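Cell notes: thumb recalibration on the Katora hand

The hand on the Katora unit came back into service on 14 February 2023 after the thumb base was opened, cleaned and set up again. Users had reported that thin objects slid out when the arm turned. Thick objects were held without trouble, so the fault went unlogged for longer than it should have.

Lucimara Aguiar traced it to the zero position of the thumb. After 2000 grip cycles the stored zero and the true zero no longer agreed, and the controller was closing the thumb to a point short of where it believed it was. On a bottle or a box the force limit hides this. On anything thin the fingers reach their target before there is enough load, and the grip is left light.

The work took one afternoon. The order was as follows. Power down at the wall, then wait 90 seconds before touching the wrist connector. Take off the palm cover and keep the screws in the tray in the order they came out (the two nearest the wrist are longer). Check the tendon guides for dust. Set the thumb against the stop block, power up in service mode and write the new zero. Refit the cover finger tight, run one slow open and close, then tighten. The cover must not be tightened before the slow cycle. It was last August, and the cover rubbed on the thumb joint for a week.

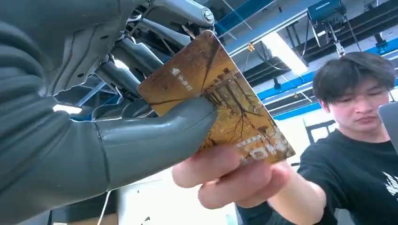 Handover is now the acceptance test after any work on the thumb. The older test used a steel bar in a fixture and passed hands that later dropped things in use. A person holding the other end gives a load that shifts a little all the time, as it does in real work. The object should be flat and stiff, and it should be offered at a slant, as the plastic card with the autumn trees is, with the rounded thumb tip bearing on its lower left part and the person keeping a grip on the bottom. A card held square to the palm is too easy and tells us little. Hold it by the end away from the robot, keep knuckles clear of the closing path and let the hand finish its move before pulling. Pull along the card, gently, and watch the thumb for creep.

The pass mark is 24 handovers in a row with no slip. Any slip sends the count back to the start. Log the result against the hand, not the arm – the two are swapped between stands, and Vukolar's service sheet has only one box for the serial number. Write the hand number in the margin until a new sheet arrives.

Two points remain open. The motor current at rest is slightly higher than before the work, though within the maker's limits. Yolandi Hendricks will compare it with the spare hand on the Arine stand. The stop block also shows wear on one corner, and a replacement has been ordered from Vörös under part 428. Until it is fitted, place the thumb against the unworn side, which is marked with a dot of paint.

Please report dropped or slipping objects on the day, with the object named. "Grip poor" is not enough to work from.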